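Triltwood Self Storage - Frequently Asked Questions
Last updated 3 January 2024

What sizes do you have?
Units at the Tustville site run from lockers up to garage size. There are 486 units in all, and 244 of them are heated. The heated ones are in the main building. Drive-up units are in the two rows behind it.

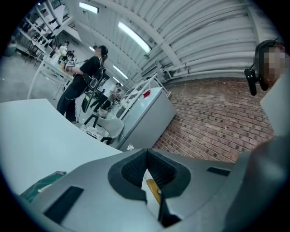
Sizes are listed by floor area, and ceilings are eight feet throughout. If you are between two sizes, ask at the desk and we will walk you through both before you sign.

How long do I have to rent for?
One month is the minimum. After that you pay month to month, and we need 15 days' notice before you move out. Unused days in your last month are not refunded.

When can I get in?
Gate hours are 6 a.m. to 10 p.m. every day. The office closes at 5 p.m. Your gate code works as soon as your first payment clears.
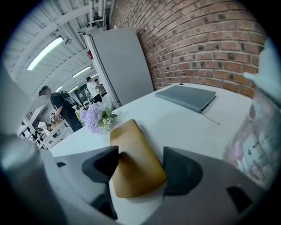

Do I need my own lock?
Bring one if you have it, or buy a disc lock at the office. We don't allow combination locks on the drive-up units. One lock per door, please - the second hole is for ours if the account goes past due.

Is my stuff insured?
Not by us. Every renter needs coverage, either through a homeowner's or renter's policy or through the Bestell plan we sell at the desk. The basic Bestell plan covers up to $2,125. Bring your policy page if you are using your own.

What can't I store?
No food, fuel, paint, propane tanks, tires, live plants or animals. Mowers and snow blowers are fine once the tank is drained.

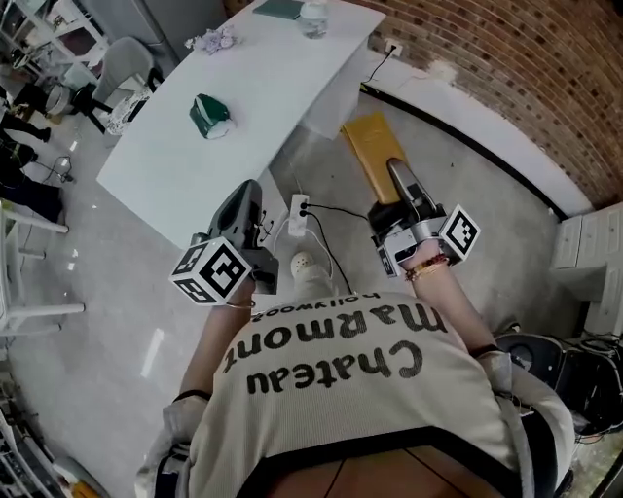 Car batteries have to come out too, unless the car itself is being stored. Vehicles need current registration and a drip pan.

Can you recommend a mover?
Du Plessis Moving has a truck here most mornings and knows the loading dock. You book and pay them directly. Other movers are welcome, but they have to sign in at the office.

What happens if I pay late?
Rent is due on the first. A late fee is added on the sixth, and your gate code stops working on the tenth. Call us before then - we can usually move your due date once a year.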